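From the Staff Kitchen: An Interview With the Head Baker at Atden

The residential center at Atden serves up to 115 people at afternoon tea, and the baking for it is done on site. The head baker, who came to the center from a hotel kitchen in Wurcombe, agreed to speak with the newsletter about the tea program and the recipes behind it.

The most requested item remains the ginger loaf. The recipe was adapted from one printed on a Skuner flour sack and has been revised several times. "The original was too dry for our purposes," the head baker said. "We replaced part of the sugar with molasses and reduced the baking time. It should rest overnight before it is sliced."

Asked how the weekly menu is decided, the head baker explained that the kitchen works from 22 approved recipes, of which six are offered in any given week. Fruit bakes follow the season. Rhubarb appears in April, and plums are used from August until the supply ends. "Residents do ask for the plum cake in January," the head baker said. "I tell them it will be back."

The kitchen changed ovens last year, and the adjustment was considerable. Sponges that had been reliable for a long time began to sink in the middle. Staff baked test batches for most of March and lowered the temperature for nearly every cake on the list. The shortbread needed no change.

Bread is a more recent addition. A seeded roll was introduced in the fall at the suggestion of the Sotomayor Wing, where residents had asked for something less sweet. "It was well received, but the dough has to be started by 5 a.m.," the head baker said. "For the present we are offering it on two days only."

Tea is served at 3 p.m. in the main lounge, and those taking part in afternoon activities may have a plate set aside.

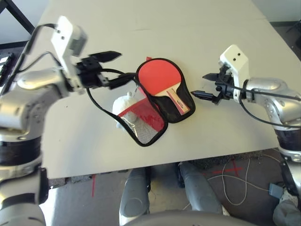
Table tennis paddle in its open case.

The head baker hopes to add a savory scone before the summer. Two versions have been tried, one with cheddar and one with chives, and the cheddar was preferred by the staff who tasted them. Requests for copies of the ginger loaf recipe may be left at the front desk. The recipe makes two loaves and can be halved, although the head baker advises against it. "The second one freezes very well," the head baker said.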